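Enstead Household Help » Laundry and Linens » Towels

Flattened pile on terry-cloth towels

Posted by Araya, Feb 11, 2022

I am responsible for the linens at a small guest residence and am preparing a short instruction sheet for new staff. We hold 48 terry-cloth towels in beige and brown shades. After several months of use, the loops on many of them lie flat, and the towels feel stiff when folded. I would like to know whether the pile can be restored by a change in washing, and how the towels should be laid out and folded afterward so that the loops are not pressed down again.

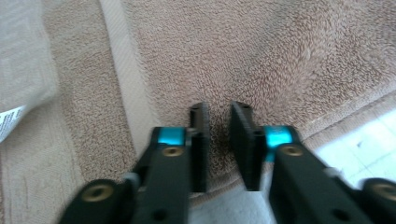 Amanuel Hadgu
Member, Linen Care section

Stiffness of this kind is most often caused by detergent that has not been fully rinsed out. The following procedure is recommended.

Wash the towels with half the usual amount of detergent and no fabric softener. Softener coats the loops and reduces absorbency. Run a second rinse. If your water is hard, 300 milliliters of white vinegar may be added to that rinse, provided the manual for your machine permits it. Vinegar must never be combined with bleach.

Shake each towel firmly by its short edge before drying, and again afterward. Dry on medium heat for some 10 minutes beyond the point at which the hems feel dry, then remove the load promptly.

For folding, lay the towel on a clean, level surface and smooth it from the center outward with an open hand. Do not press. Fold in thirds lengthwise, then in half, and stack loosely.

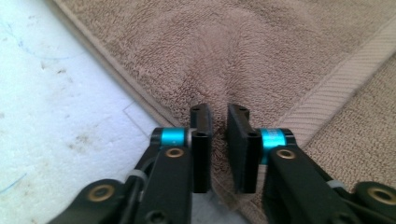

Stokine

We do the vinegar rinse every March and it is sufficient for our purposes. Do not overload the drum.

Veveo

I concur with the first reply, with one reservation. Towels that have been dried on high heat for years may have worn loops, and no rinse will correct that. Test 2 towels before treating the full supply. If they remain flat after two washes, they should be moved to cleaning use and replaced.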